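Pinadano Refrigerant Log Set: read me first

What you have downloaded

A collection of leak-check and top-up records from commercial cooling equipment: cold rooms, display cabinets, a few rooftop units and one ice machine that appears far more often than any ice machine should. The records were typed up from paper logbooks, and the paper logbooks were written by people standing on ladders. Please bear this in mind before writing to us about the spelling.

The set covers 35 sites and 500 log entries, split across 7 files. Each file is plain comma-separated text and opens in any spreadsheet.

Where it came from

Two contractors, Sirner and Bosman, agreed to share their old books on condition that the customers were taken out. We took the customers out. Each site is now a letter and a number, and addresses have been cut down to the region. If you think you recognise your local butcher, keep it to yourself.

Typing was done over one August in the Dutby office, which has no air conditioning. The irony was pointed out daily, usually before lunch.

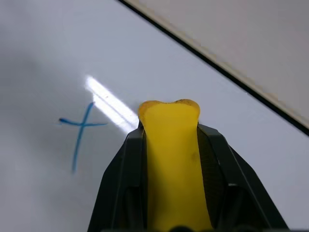 What is in each row

site: the site code.
unit: what the equipment is, in our words. The logbooks used eleven spellings of "condenser" and we have settled on one.
gas: the refrigerant as written, tidied to the usual R-number. Where the book said "the normal stuff", the field reads unknown.
charge_kg: the full charge of the system, if anyone wrote it down.
added_kg: how much went in on that visit.
recovered_kg: how much came out into a cylinder. Blank means blank. It does not mean zero, and we would ask you not to fill it in with zeros and then publish a paper.
leak_found: yes, no or suspected. Suspected was a popular answer.
note: free text, with names and phone numbers removed. Most of the swearing was left in.

Known problems

Weights before the change of logbook were sometimes recorded in pounds. We converted the ones we could spot. A shop fridge holding more gas than a small supermarket is probably one we missed.

There are 9 entries where more refrigerant was added than the system can hold. We checked them against the paper and they were typed correctly, so they have stayed.

Visit dates are given by month only. Sirner's books run in order. Bosman's were dropped at some stage and put back together with optimism, so treat the sequence within a month as a rumour.

A repair and its follow-up check may sit in separate rows with nothing linking them except the site code and your patience.

What it is good for

Practising on messy maintenance data, testing a leak-rate calculator, or showing new starters why the boxes on the form matter. It has also been used to settle an argument about whether door seals get blamed too much. They do.

What it is not good for

Working out national emissions. Two firms in one corner of the country are no basis for that. It is no use as proof of compliance either, and nothing in it is legal advice. If you handle these gases for a living, the rules where you work come first and this file comes a long way after.

Using and changing it

Copy it, cut it up and share it, as long as you say it came from Pinadano and mention any changes you made. Corrections are welcome if they give the file name and row number. "Some of the weights look off" has been received and noted.

The next version will add the cylinder return slips, once they have been found.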